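Products and Services

Selico hand-held gripper kit now open for trial

Weltwood members may now apply to try the Selico hand-held gripper kit, which is offered by Delside on a monthly loan basis. The kit allows a person to carry out everyday tasks by hand while recording the movements needed to train a robot arm. It comprises the gripper tool, a head-mounted device, a charging case and a license for the Zein software, which sorts and stores the recordings.

Our technical office, led by Ghada Smadi, has had the kit on review for 19 working days. Staff were able to begin recording after a short briefing, and most reported that the grip felt natural by the end of the first session.
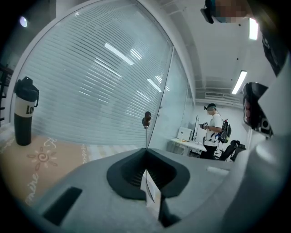 Two points were noted for improvement. The head strap needs frequent adjustment during longer sessions, and the printed guide does not fully explain how to pair the tool with the software. Delside has informed us that a revised guide will be issued in May.

The loan fee is $360 per month for each kit. Members who prefer to purchase may do so at $3,494, with one year of support included. There are 14 kits set aside for members, and requests will be handled in the order received - priority will not be given to earlier applicants from the pilot list.

Applications should be sent to Fares Nasrallah at the member services desk by noon on Friday. Questions on software and data storage may be directed to Ruba Dabbas.

Last updated: May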